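The Case Against the Clear Floor
Mar 11, 2019
By the Tunville home page desk

Every spring the same advice comes around: clear the floor first. Take everything off it, sweep, and only then decide what goes back. The storage firm Skivemis prints this on the inside of its lids. I have followed it for two springs now and I no longer believe in it.

My objection is simple. Things on a floor are usually there on their way to somewhere else. A bag by the table is going out. A flat box is waiting for the recycling. Move them all to the bed so that you can sweep, and you have made a second mess in a room that was fine — and you will want that bed by evening.

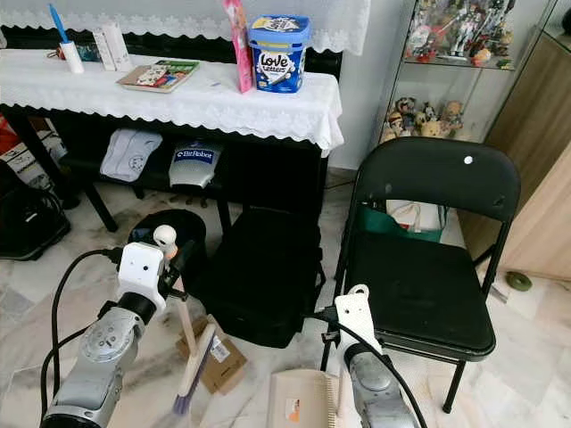
Photo: Okovholm Home Archive

The advice also has a low opinion of tables. A console with a lace cloth on it will collect a tin, a tube, a couple of boxed cosmetics and a small book, and the tidying manuals call this clutter. I'd call it a table being used. The lower shelf takes a folded garment and a box, and I fail to see who is harmed. The same manuals will sell you a tray for the top and a basket for below, and then you own a tray and a basket as well.

What I will defend is the brush and dustpan. A long handle saves some bending, and a comb edge on the pan gives you somewhere to drag the hair and fluff out of the bristles. On a marble-patterned floor, where gray veins hide gray dust very well, you have to go over the same patch more than once anyway. You can do that around a big black bag. You can lift a piece of cardboard with one hand and sweep where it was.

Last August I paid 60 dollars for a Radonjić floor caddy, which was supposed to hold whatever I picked up. It held it. It also stood on the floor, and I swept around it for 4 months before giving it away.

So I remain unconvinced. Sweep what you can reach, put the bin where the rubbish is, and leave the bag alone until somebody is ready to carry it out.

Last updated: Mar 11, 2019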